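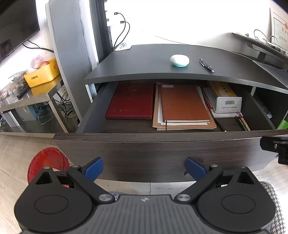
Search this site Go

Family papers and how to read them – notes for session four
2 Aug 2023 by Sobia Sial

Rushed these, sorry. They cover what I said in the room plus the bits we ran out of time for. Read alongside the session three sheet (dating letters), which most of you have. If you missed it ask Mohsin Niazi, he has the spares.

1. Where we got to

Last time: a single letter. Who wrote it, who to, when, and what each of them already knew. This time: a whole lot of papers from one household. Different job. You are reading the pile as well as the page.

Main source for today is the Yousafzai papers, the set we're using all term. 746 items. Letters, rent books, school reports, receipts, four diaries (one nearly blank), a great deal of stuff on the shop. Typed list was done by Naheed Rana and it's good, but a list is one person's reading. She says so herself on the first sheet.

Terms we need:

Original order – the order the papers were in when the last person to use them stopped using them. Sometimes there is one. Often there isn't, or there was and an aunt tidied it.

Provenance – where the papers have been and who had them. Not the same as who wrote them.

Weeding – throwing out. Families weed all the time, mostly after a death or a move. What's left has been through several rounds of it.

Enclosure – anything that arrived inside something else. A photo in a letter. Cutting in a diary. Pull it out without a note and you've lost the link for good.

2. Order

Question from the floor (Zeeshan Abbasi): if the order is a mess why keep it?

Depends what sort of mess. In the Yousafzai papers the shop receipts for two summers were found between the pages of a school atlas. Looks like nonsense. But the receipts are all from one supplier, Landetti, and the diary for the second summer has the son doing the deliveries after school. So the atlas was probably his and he was using it as a flat place to keep paper. That's a reading, can't prove it. Couldn't even have made it if someone had filed the receipts under R.

So before moving anything, write down:

what it was in or on
what was above and below it
what was folded into it
pins, clips, string, and what they were holding together
which way up, if it's a bundle

Boring, slow, do it anyway. A line for each is enough. Pencil only near the papers, please. We had a biro incident in session two.

Bundles. String or ribbon round a bundle means somebody at some point thought those things belonged together. Might be the writer, might be the grandchild who was looking for the house deeds. Look at the dust and the fading on the outer sheets. If the top letter is badly faded at the edges and the rest are clean, it has been a bundle a long time.

3. Notebooks

People skip these and go for the letters. Mistake. Letters are written for somebody else. A household notebook is mostly written for the person holding the pencil, so it leaves out everything they already knew, which is annoying, and it doesn't bother to show off, which is useful.

Start from both ends. Very common to find a notebook used from the front for one thing and turned over and used from the back for another. The green Yousafzai book is accounts from the front and recipes from the back, and they meet in the middle in what is plainly a bad month, becuase the recipes carry on and the accounts stop.

Look for:

Changes of hand. Who takes over, and for how long. Illness, a birth, someone away.

Changes of ink or pencil. A run of entries in one ink with no variation was likely written up in one go, from memory or from slips. Treat the dates with care.

Missing leaves. Count the sections, look for stubs. Torn out neatly along the fold is different from ripped. Blank leaves torn out were usually wanted for shopping lists, don't build a scandal on it.

Sums in the margin. Not rubbish. Bushra Durrani's dissertation started from sums in a margin (she worked out the rent had gone up a full year before anyone mentions it in a letter).

Abbreviations. Keep a running list, with the page where you first met each one. "Pd" is paid. "Do." is ditto. "S" in the green book is sugar on some pages and a person on others. Work that one out for yourselves before next time, it can be done.

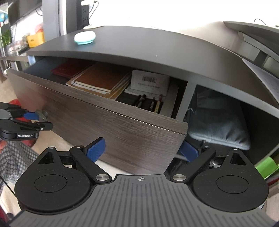 Diaries are a half way case. Printed ones with a space for each day push people into writing something when there was nothing to say, so you get weather. Weather is fine. Weather can be checked against the local paper, and if it's right day after day the diary was kept up daily. If it drifts then the writer was catching up at the end of the week and guessing.

4. Counting, and when to stop

Some of you like a table. Tables are good up to a point. Stindden, which is the other set we'll look at later on, has 1,456 letters and somebody before us made a table of how many were sent in each year. Big dip in the middle. First essay everyone writes is about the quarrel that must have caused the dip.

Then you find out the two sisters lived in the same street for those years. No need for letters.

So the rule for essays – a gap in the papers is a gap in the papers. Before you say what it means go through the dull answers first:

they were living near each other
they had a telephone by then
those years were kept by another branch of the family
damp
weeding
the lister ran out of money or time

Only then the quarrel. There may well have been a quarrel too.

Same with what survives in quantity. Of the Yousafzai items 130 are receipts. Doesn't mean they spent their lives shopping. Receipts got kept in case of a dispute and then nobody needed them and nobody threw them out. Love letters get burned and gas bills live for ever. Put that in your own words if you use it, I've had it handed back to me word for word three years running.

5. Privacy

Quick one, we'll do it properly in session six. If people named in the papers are living, or their children are, you don't put names with health, money or court matters in anything that leaves the room. Use initials or a made up name and say in a footnote that you have. The family who lent the Yousafzai papers read the essays afterwards, they like doing it and they are kind about it, but write knowing it.

Copies on phones: allowed for your own work. Not for posting. Take the item number in the shot or you will have two hundred pictures of handwriting and no clue which is which. Rename them the same evening. Everybody says they'll do it at the weekend.

6. Looking after the things themselves

Clean dry hands. No gloves for paper, you lose the feel of the edge and that is how tears happen. Gloves for photographs, yes.

Rusty clips: leave them for me or Naheed.

Books that won't open flat aren't to be made to open flat. Use the foam wedges. If the spine creaks, stop there and read what you can see.

Loose sheets inside a cover stay in the place you found them. If one falls out, say so straight away, nobody will be cross. Write down between which pages if you have any idea at all.

No plastic sleeves from the stationers, no sticky notes, no sticky tape ever. We have spent a silly amount of time on tape. There is a page of tape horrors in the reading pack, second half, look at the brown one.

Drinks outside. That includes water, that includes the ones with lids.

7. Short exercise for next time

Choose one notebook or diary from the list – not the green one, too many of you have done the green one. Then one side of A4:

what it is, physically (size, cover, how many leaves, how much used)
who wrote in it and how you know
one thing it tells you that a letter wouldn't
one thing you wanted it to tell you and it doesn't

Full sentences for the last two, notes are fine for the first. Don't transcribe pages and pages at me. A few lines, exactly as written, spelling and all, with [square brackets] where you're guessing a word. A question mark in the bracket if it's a wild guess.

People who are behind on the session three exercise can hand in both together. Zeeshan and the back row, I do mean you.

8. Reading

Reading pack pp. 2 to 31, skip the chapter on wills unless you have a will. Naheed's introduction to the list, all of it, it's short. Bushra's piece on the rent books is in the blue folder by the door, two copies, so don't take one home.

Optional: the Pluvix Street tapes. Interviews done with people who ran shops on the same parade as the family. Sound is poor on the first. The second has a good stretch on buying on credit, and the woman talking remembers the shop book being kept under the counter and who was alowed to write in it. Makes you look at the handwriting again.

Questions left over that I didn't get to:

"Can you date a notebook from the cover?" Sometimes. Stationer's label inside the back board is the best bet, check the address in a street directory. It gives you an earliest date only. People bought notebooks and kept them for years, or were given them and thought them too nice to use.

"What if two family members tell you different things about the same book?" Write down both, with who said it and when. Don't choose in your notes. You can choose in the essay if you give reasons.

"Is spelling evidence of schooling?" Weak evidence. Look at the letter forms and the layout first, they hold on longer.

Room is the same for session five. Bring the list, a pencil and the exercise. Mohsin is collecting the July attendance sheets so sign if you haven't.

Contact the course office | Copyright Sobia Sial, for course members' use | Back to top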